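Poste à deux bras Girard, guide de mise en service
Section 4 : programme « Mise en sachet »

Version du 7 décembre 2023

Le programme Trollatine commande les deux bras pour la manipulation de légumes feuilles et de sachets transparents à glissière. Effectuez d'abord le calibrage décrit à la section 3.

4.1 Préparation du plan de travail

1. Coupez l'alimentation des bras.
2. Posez le panier ajouré au fond du plan, dans la zone commune aux deux bras.
3. Placez les laitues dans le panier, sans les empiler.
4. Mettez les sachets à plat devant les bras. Un sachet froissé reste utilisable si sa glissière est dégagée.
5. Rétablissez l'alimentation et attendez le voyant vert.

Attention : tenez les mains hors du plan dès que le voyant est vert.

4.2 Réglage de la prise

1. Ouvrez le menu Pince, puis Film souple.
2. Réglez la force de serrage à 37 (échelle de 0 à 80).
3. Amenez les doigts de part et d'autre de la glissière, en mode pas à pas. La bande colorée sert de repère dans la vue du poignet.

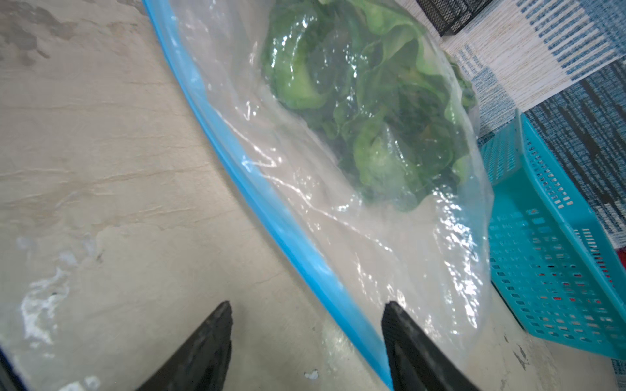

4. Validez la position avec la touche Mémoriser.

Remarque : les reflets du film peuvent gêner la détection. Réduisez l'éclairage direct ou passez l'exposition en mode manuel.

4.3 Vérification des deux vues de poignet

Affichez les deux vues côte à côte dans le logiciel Tilby. Le sachet à traiter et le panier doivent être visibles ensemble dans au moins une vue.
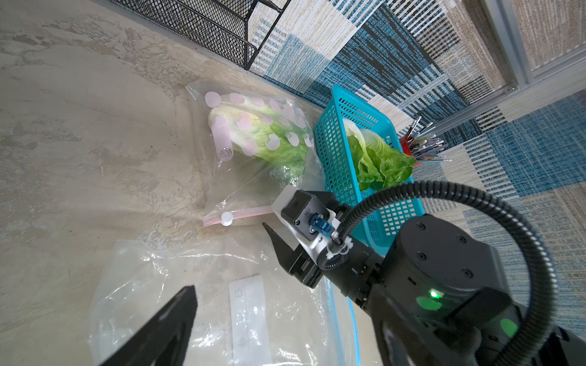

Si ce n'est pas le cas, relevez le bras concerné par paliers, puis relancez la détection. Les autres objets posés sur le plan peuvent y rester s'ils se trouvent hors des trajectoires. Vérifiez aussi que la gaine de câbles garde sa boucle entre l'épaule et le poignet. Une gaine tendue limite la rotation et déclenche le défaut E-60.

4.4 Manipulation du sachet garni

1. Sélectionnez Sachet garni.
2. Faites saisir le film par un seul bras, près du bord.
3. Maintenez l'autre bras en attente.
4. Contrôlez que les doigts serrent le film et n'écrasent pas les feuilles.
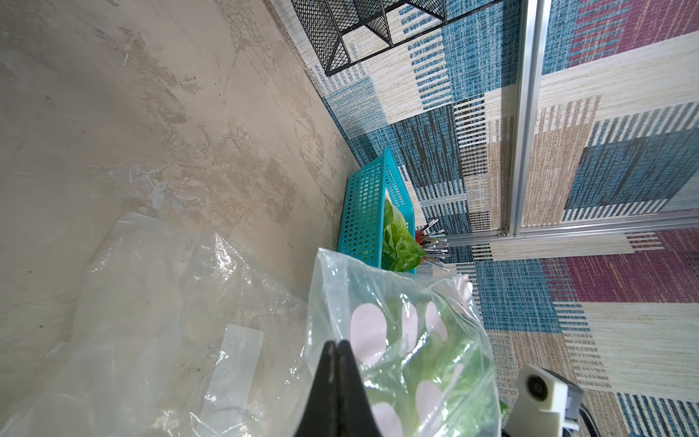
Zachary Turcotte conseille de baisser la vitesse avant la force : avec un film mince, écrit-il, une prise trop rapide glisse même à serrage élevé, et la laitue se déplace dans le sachet. Le réglage de vitesse se trouve dans Pince, Approche.

4.5 Travail à deux bras

Lorsque la laitue dépasse de l'ouverture, un bras tient le bord du sachet et l'autre se présente du côté opposé, doigts ouverts. Le mode Duo interdit aux deux pinces de se fermer au même endroit.
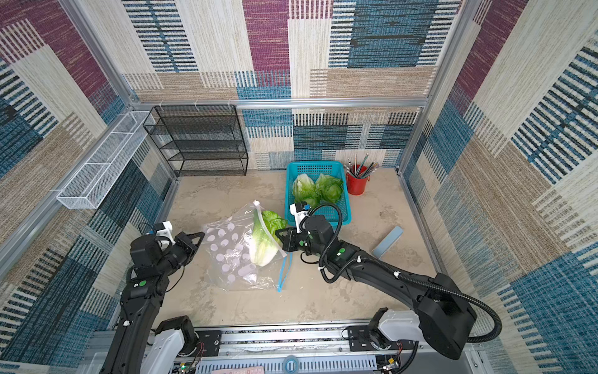 Gardez une distance libre entre les poignets pendant toute la séquence. En cas de blocage, appuyez sur Pause, ouvrez la pince qui tient le film, puis reprenez à l'étape 2 de la section 4.4. Ne tirez jamais sur le sachet à la main tant que les moteurs sont sous tension.

Entretien : nettoyez les doigts avec un chiffon sec et remplacez-les tous les 1 000 cycles (kit de doigts Wiscombe).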